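Gravar uma tarefa de limpeza com o kit Direll: montagem, calibração e primeira sessão

Por Duarte Tavares
Atualizado em 6/1/20

O Direll é um kit de pinças de mão da Sendent para recolher demonstrações a duas mãos. O operador calça uma pinça em cada mão, faz a tarefa como a faria normalmente e o programa guarda o vídeo, a abertura dos dedos e a posição de cada pinça. As gravações servem depois para treinar um braço robótico. Este guia cobre o percurso desde a caixa até à primeira sessão utilizável, com uma tarefa que dá bastante trabalho às pinças: limpar um carrinho de brincar com papel e toalhitas.

O kit foi testado na versão com fios. A versão sem fios tem outro procedimento de arranque e não é tratada nesta página.

O que é preciso

Par de pinças Direll, esquerda e direita
Placas de marcadores e respetivos parafusos
Cabos de ligação fornecidos no kit
Computador com o programa de gravação instalado
Câmara para a cabeça do operador
Mesa de superfície clara, sem toalha
Um carrinho de plástico pequeno, papel de cozinha e uma embalagem de toalhitas

Preparar a mesa

Escolha uma mesa que não abane. As pinças pesam mais do que a mão espera e, nas primeiras tentativas, é normal pousá-las com força. Um tampo claro ajuda a separar os dedos pretos do fundo, tanto na câmara da pinça como na da cabeça. Se o carrinho também for preto, vale a pena verificar a exposição antes de começar: com a definição automática, os pormenores do plástico perdem-se quando entra papel branco no campo de visão. Nós fixamos a exposição manualmente, com o papel já na mesa, e não voltamos a mexer.

Dirija a luz para o tampo. O resto da sala pode ficar escuro, desde que as placas se leiam bem na câmara da cabeça. Evite candeeiros rasantes, que criam reflexos no invólucro das toalhitas.

Passe os cabos pelos lados, com folga. O erro mais comum é deixá-los esticados entre a pinça e a borda da mesa. O operador sente o puxão, corrige o gesto sem dar por isso e essa correção fica gravada.

Montar as pinças

1. Aparafuse as placas de marcadores antes de ligar os cabos. A placa deve ficar sem folga, mas não force o aperto, porque a base é de plástico.

2. Calce a pinça com a correia larga e aperte-a aos poucos. O corpo da pinça deve acompanhar o pulso quando roda a mão. Se ficar para trás, aperte mais um furo.

3. Ligue primeiro a esquerda e depois a direita. O programa atribui os nomes pela ordem de ligação e na versão atual não permite trocá-los depois.

4. Abra e feche cada pinça até ao fim do curso. O valor de abertura no ecrã tem de voltar a zero. Se não voltar, repita o zero no menu de calibração.

5. Mova as mãos devagar por toda a área de trabalho, incluindo os cantos. Quando uma placa deixa de ser reconhecida, o indicador do respetivo lado fica cinzento.

O manual pede que o passo 5 seja feito com os objetos fora da mesa. Preferimos fazê-lo com tudo no lugar. A embalagem das toalhitas tapa uma parte do tampo quando a mão desce por trás dela, e convém descobrir isso antes da gravação.

Pegar no carrinho

O carrinho é um bom objeto de ensaio por ter zonas muito diferentes em pouco espaço: laterais curvas, rodas que giram e uma parte de baixo cheia de relevos. Agarre-o pelos flancos, junto às rodas, com as faces planas dos dedos encostadas à carroçaria. Se os dedos apanharem os pneus, o carrinho roda sobre o eixo assim que a outra mão o empurra com o papel.

Para trabalhar a parte de baixo, vire o carrinho ainda no ar. Pousá-lo de costas e voltar a agarrá-lo também resulta, mas acrescenta uma pega à sequência e torna a tarefa mais difícil de aprender. A segunda pinça traz o papel dobrado ou amarrotado, conforme a zona. Amarrotado entra melhor nas ranhuras e nos furos dos parafusos.

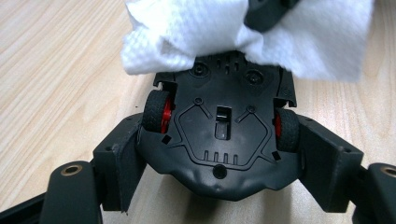 Pega lateral, junto às rodas, com o chassis virado para a câmara da pinça e o papel sobre a dianteira.

A força de fecho regula-se no gatilho e não tem limitador. Comece com pouca. O valor adequado é o mais baixo que impede o carrinho de escorregar durante a passagem do papel. Com demasiada força a carroçaria cede um pouco, o valor de abertura baixa e o programa pode interpretar a pega como se o objeto fosse mais estreito.

Verifique também a distância à câmara. O chassis deve ficar inteiro entre os dedos, com algum fundo visível dos dois lados. Se o papel ocupar quase toda a imagem, recue a mão que o segura.

Manusear o papel

O papel é a parte difícil. Os dedos do Direll são blocos rígidos e não dão ao operador a sensação de quantas folhas apanhou. Há duas maneiras de o pegar. A primeira é beliscar o meio da folha pousada e levantar, o que deixa as pontas penduradas. A segunda é segurar com as duas pinças ao mesmo tempo e juntar as mãos até o papel ficar apertado entre elas. A segunda é mais lenta, mas dá um molho mais firme e foi a que adotámos.

Ao passar o papel de uma pinça para a outra, feche a que recebe antes de abrir a que entrega. Parece evidente, mas com as próprias mãos quase toda a gente faz os dois gestos ao mesmo tempo. Mantenha as placas viradas para a câmara da cabeça durante a troca. Se os pulsos rodarem para dentro, uma placa tapa a outra e perde-se a posição de ambas.

As toalhitas exigem mais prática. Deixe a embalagem ao alcance da mão direita, na diagonal, e abra a tampa antes de iniciar a gravação. Abrir a tampa com a pinça é possível e pode ser gravado como tarefa à parte.
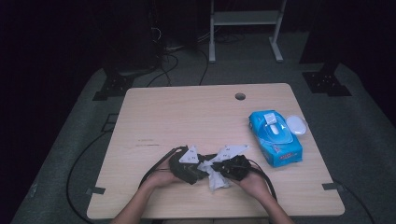
Hilde De Haan pergunta se compensa comprar os dedos de borracha que a Sendent vende em separado, porque com os de origem lhe cai o papel sempre que tenta trocar de mão, e acrescenta que o preço do conjunto lhe parece alto para uma peça que se gasta.

Experimentámos os dedos de borracha durante o mês de agosto. Seguram melhor o papel e pior o plástico liso, que tende a colar e a sair torto quando a pinça abre. Para uma tarefa só com tecido ou papel, compensam. Para o carrinho ficámos com os de origem. Antes de comprar, tente fechar a pinça mais perto do centro do molho e com a mão mais baixa. Se o papel continuar a cair, o problema pode estar no zero da calibração.

Gravar

Defina no programa o início e o fim da tarefa. No nosso caso, o início é com as duas pinças abertas sobre o tampo e o fim é com o carrinho pousado sobre as rodas e o papel largado ao lado. Escreva esta definição e deixe-a à vista de quem grava. O Ilídio Caldeira e eu passámos um dia inteiro a gravar com finais diferentes e foi preciso repetir tudo.

Faça pausas. A correia aquece a mão e, ao fim de algum tempo, o operador começa a apoiar os cotovelos na mesa, o que muda o ângulo das placas. Trocamos de operador a cada 4 blocos.

Para um primeiro treino, apontámos para 300 demonstrações. Quem quiser variar o objeto deve contar com mais; o plano que temos para a tarefa completa é de 1000. Grave já com variação na posição do carrinho e na forma do papel, em vez de deixar isso para o fim.

Rever os ficheiros

Abra as 3 primeiras gravações de cada bloco e confirme o seguinte:

As duas câmaras estão sincronizadas no instante em que os dedos fecham
Nenhuma placa desaparece durante a troca do papel
A abertura da pinça volta a zero no final
O nome do lado corresponde à mão certa

Se falhar o último ponto, desligue os dois cabos e repita a ligação pela ordem indicada. O utilitário de exportação tem uma opção para trocar os lados em ficheiros já gravados, no menu Ferramentas, mas só funciona antes da compressão.

Guarde uma cópia dos ficheiros de calibração na mesma pasta das gravações. O programa substitui-os sem aviso na sessão seguinte.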